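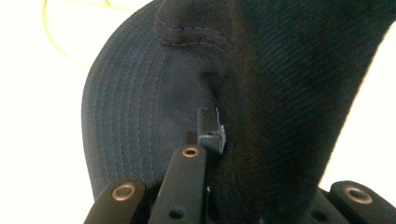
Can a machine put hats on display stands yet, or do I keep doing it by hand?

Posted by Honeylyn Saludo, February 11, 2022

Hello all. I have a small hat shop, caps and bucket hats mostly, and English is my third language, so please be patient with me.

Every morning before opening I take the stock out of the drawers, push each hat back to its shape and put it on a wire stand. In the evening I do the opposite. There are 30 stands on the shelves and it eats a good part of my morning. My cousin works in a warehouse where the machines already carry boxes all night, and he tells me that a hat must be easy for them. I am not so sure. A box has the same shape every day – a bucket hat has a new shape each time you lay it down.

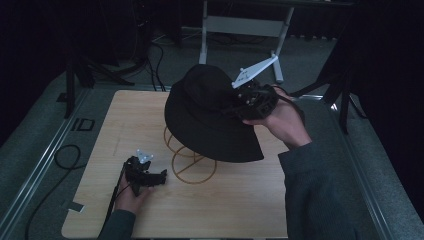
The part I find slow is the brim. You have to hold the hat near the place where crown and brim meet, set it down on the top ring, and then let the brim fall evenly all around. If you pull on one side, the whole stand wants to come with you, because the wire is light. With my hands I feel this and I stop. Would a machine feel it? And is there something a small shop can buy, or must I wait some more years?

Reynaldo Estrella

No. Buy more shelves and leave the hats on them at night.

Cherry Mae Quiambao

I worked two years in a packing hall for Vestesano, where we had arms for the cartons, so I can tell you what I have seen myself. Anything stiff goes well. Anything soft goes well only if it arrives always in the same position, and somebody has to put it in this position, so you have saved nothing.

For your case I would divide the work in parts:

- Picking up one hat from a flat table. Possible today, with two grippers easier than with one.
- Taking one cap out of a pile. Difficult. It often takes the neighbour also.
- Giving the crown its shape again. I never saw this done well.
- Placing on the stand. Possible if the stand does not move. Fix it to the table, or take a heavier base.

The thin wire is a problem of its own. It is shiny and mostly empty space, and our cameras at the hall had trouble to find such things. A plain table under it helps a little.
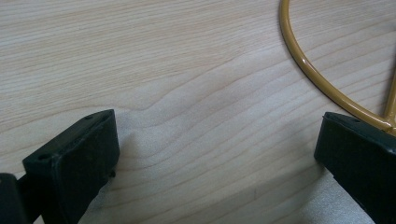 Wire stand on a plain wooden table.

About buying: I do not know any product for a shop of your size. For 30 hats I would stay with the hands. What did help us was to stuff each cap with paper before storing it, then in the morning it is already in shape.

Kelly Cheetham

Agree with the paper. Tissue, not newspaper, the ink comes off on pale linings. I do 20 caps in 10 minutes this way. Also Reynaldo is a bit short but he has a point, why do they go in the drawers at all? If it is for dust, one cotton sheet over the shelf is enough.

Contact us | Copyright 2022 Grullport Community Help | Back to top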